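Print this page
E-mail this page
Search Zullov Kids Enter a word Go

How a two-armed robot gets ready for work

By Jeferson Araújo
11 Feb 2022

A robot with two arms can do jobs that are hard for a robot with one. One hand can hold a box still while the other hand puts something in it. You do the same thing when you hold a bowl with one hand and stir with the other.

Before a robot like this can do any work, people have to set it up. In this article we follow the setup of a robot called Kingi. Kingi lives in a workshop in Stovville, and its job is to put small round things into trays. It has two white arms, and each arm ends in a hand with black fingers.

Step one: the table

The arms are useless if the table moves. The setup crew bolts the table to the floor and checks that it is level. The top of Kingi's table is 80 centimeters from the floor. That number goes into the computer, and it has to be right. If the computer thinks the table is lower than it really is, the robot will push its fingers into the tabletop.

Step two: finding home

Every robot arm has a "home" position. It is the pose the arm goes to when it is switched on, and all its other moves are measured from there.

Inside each joint of the arm is a small sensor called an encoder. An encoder tells the computer how far the joint has turned. When the arm is new, or after a joint has been repaired, the encoders need to be set again. A worker moves the arm slowly until small marks on the joints line up, then presses a key to tell the computer, "This is zero." Kingi's crew does this for the left arm first and then the right.

Step three: the hands

The hands take the longest. A hand has many small joints, and every one has to be tested. The crew opens and closes each finger and watches to see if it moves smoothly. A finger that sticks may have dirt in the joint or a cable that is too tight.

Next the crew sets the grip. Grip is how hard the fingers squeeze. A hand that squeezes too hard will crush a tomato. A hand that squeezes too softly will drop it. The crew starts with a very soft squeeze and makes it a little stronger each time until the object stays put.

Step four: practice on a computer

Kingi does not try a new job on the real table right away. It does the job first in a simulation. A simulation is a kind of pretend world inside a computer, a bit like a video game. It has a pretend robot, a pretend table and pretend things to pick up. Gravity works there too, so a ball that is let go will fall.

If the pretend arms bump into each other, nothing gets broken. The crew changes the program and runs it again. For the tray job, the crew ran the simulation 192 times before they were happy with it. In 39 of those runs the ball missed the tray. Most of the misses happened when the tray had slid a little, and that is why the program now tells the left hand to hold the rim.

Step five: slow, then fast

When the program works in the simulation, it is copied to the real robot. The first runs are done very slowly. One worker stands next to the big red stop button the whole time. People stay outside the yellow line on the floor whenever the arms have power.

If the slow runs go well, the speed is turned up a little at a time.

Looking after the robot

A robot needs care after it is set up, just as a bike does. At the end of each day someone wipes the fingers with a dry cloth. Dust makes fingers slippery. Once a week the crew checks the bolts at the base of each arm. The rubber on the fingertips wears out like the eraser on a pencil, and Kingi got a new set last September.

After any repair, the crew goes back to step two and finds home again.

Words to know

Encoder: a sensor that measures how far a joint has turned.
Grip: how hard a hand squeezes.
Home: the starting position of a robot arm.
Rim: the top edge of a tray, cup or bowl.
Simulation: a pretend world in a computer, used for testing.

Try it yourself

Put a light plastic tray on a smooth table. Drop a ball into it from a little way up, using one hand only, and watch the tray. Now do it again and hold the rim with your other hand.
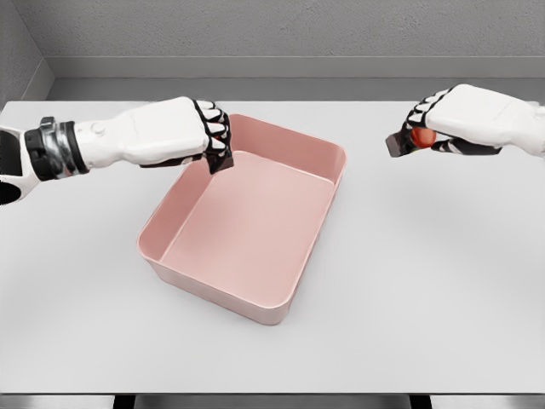

Do this 5 times each way and write down how far the tray slid. Then try a heavier ball, or put a damp cloth under the tray.

Print this page
E-mail this page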